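Chapter 6
Gathering Examples for Manipulation

Learning goals

After studying this chapter, the reader should be able to
explain the difference between an episode, a demonstration and a task;
plan a collection schedule for a two-arm workstation;
write a task statement that two operators will carry out in the same way;
decide when an episode should be kept, relabeled or discarded.

6.1 Why the examples come first

Chapter 5 treated the policy as a function fitted to recorded behavior. Little was said there of where the behavior comes from. In practice, the quality of a learned policy is limited early on by the examples it is given, and a team that hurries through collection will usually meet the same problems again during training, when they are harder to trace.

An example, in the sense used in this book, is one complete episode: the camera streams, the joint positions of each arm, the gripper commands, and the written task statement, all stored against a common clock. A demonstration is an episode in which an operator carries out the task as stated. Every demonstration is an episode, but a recording in which the operator loses the object and starts over may be an episode only.

The running case for Chapters 6 through 8 is the Mekura collection, prepared under the direction of Inès Leclerc. It contains 3494 episodes of tabletop work divided among 13 task statements. The station has two arms on a shared front rail, and the objects are ordinary household goods such as beverage cans, bottles, baskets and potted plants.

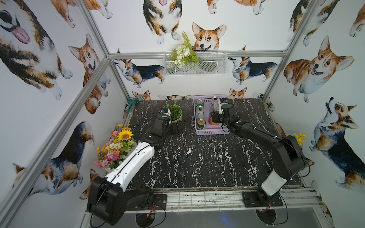 Leclerc's first rule for the collection was that the task statement be written before any recording began. "Tidy the table" was rejected in an early draft on the ground that operators could not agree on when a table was tidy. The statement that replaced it named the objects to be moved and the container that was to receive them. The order of the moves was left open, so that the collection would include more than one sensible way of reaching the same end.

6.2 Variation between episodes

A policy trained on a single arrangement of objects tends to learn the arrangement. The collector must therefore decide which conditions will change from one episode to the next and which will be held fixed. In the Mekura collection, the arms and their mounts were held fixed. The starting positions of the objects were changed after every episode, and the set of objects was changed after every 20 episodes.

Changes of this kind should be recorded at the time they are made. The operators used a session sheet, called the Erkix sheet after the software that later read it, with one line for each episode. A line gave the task number, the operator's initials, the object set and a short remark. Where the remark was left blank, the reviewer returned the sheet.

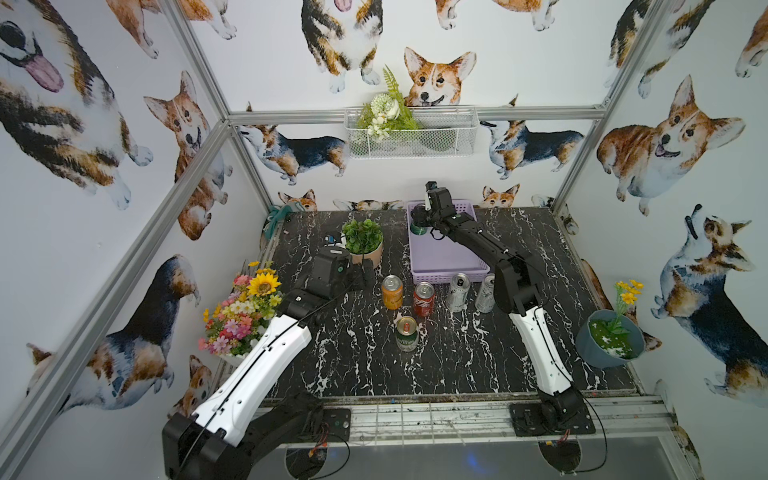
Figure 6.2 The two-arm station with cans standing on the tabletop and the right gripper lowered into the basket.

6.3 Review and rejection

Each episode in the collection was reviewed by a person who had not recorded it. The reviewer watched the episode once at normal speed, read the task statement, and chose one of three marks: keep, relabel or discard. Relabeling applied to episodes in which the motion was sound but the statement did not match it. Discarding was reserved for missing streams, clock faults and contact with the frame of the station.

Hesitation alone was not grounds for rejection. Section 6.5 returns to this point and compares policies trained with and without the slower episodes.

Terms introduced: episode, demonstration, task statement, object set, session sheet, relabeling.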